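Foam Sorter and Packer, Part Time
Hudec Packing Supply, Halurbridge

We sell foam. It goes around other people's lamps, clocks and wedding china, and no customer has ever written to say how much they enjoyed it. If you can live with that, read on.

The job is at our Skolter Street workroom, 11 hours a week, mornings only. Blocks arrive in mixed sacks. You take them out, look them over, sort them by size and put them in cartons. Then there are more sacks. Music is allowed, within reason, and the reason is decided by whoever got in first.

Most of what we handle is the plain cream sort, a rectangular block with a matte, slightly porous face. You will come to have opinions about it.

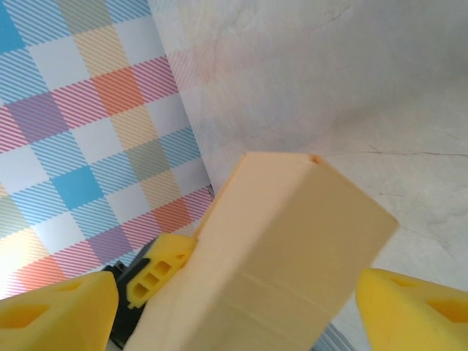
What you'll be doing

Sorting blocks into 13 sizes, two of which look identical until you've done it for a week
Setting aside anything torn, crushed or chewed (we had mice in November)
Packing cartons of 96 and labeling them so that a stranger could read it
Sweeping up crumbs, which get everywhere, including your lunch

What we'd like

Steady hands and a fair eye for a straight edge. You should be able to stay on your feet for a morning and lift a large carton of foam, a feat that looks more impressive than it is. Experience with Plistico label printers would be welcome, as ours jams and we have run out of ideas. No degree needed.

What you get

Paid breaks, a locker that closes, and a $1,000 bonus after your first full year. Free offcuts, as many as you can carry home.

To apply, send a short note telling us which mornings suit you and the last thing you packed that arrived in one piece. Résumés are fine but keep them to a page. Applications close 31st December.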